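Open Call: Artist in Residence, Wunderlich House, Zenham

Wunderlich House invites painters and printmakers to apply for its fall residency in Zenham. We will host two artists for four weeks each, beginning in October. Applicants may be at any stage of their career, but must not be enrolled in a degree program during the residency.

Each artist receives a private studio on the second floor, a furnished bedroom, and a stipend of $2,000. Materials and travel are paid from the stipend. The etching press is shared – please say in your application if you plan to use it. Solvents are allowed only in the ground-floor print room. 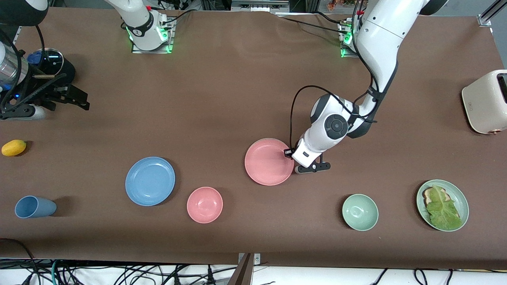

Tabletop with a pink plate, a toaster and two white robot arms.

Residents give one public talk and leave one work on paper, which joins the Tesska Collection of works by past residents. All other work made during the stay remains the property of the artist. Framing for the closing show at Stiter Gallery is handled by the gallery.

To apply, send the following in a single PDF:
A statement of up to 100 words on what you want to work on
Images of recent work, with title, year, medium and size
A short resume
The name and phone number of one reference

Collaborating pairs may apply together, but will share one studio and one stipend.

Applications must reach us by 24 Sep 2026. There is no application fee. Selection is made by Gisela Baumgart, studio director, and Esi Adjei, a painter and former resident. All applicants will get a reply by email. We are not able to give comments on individual applications.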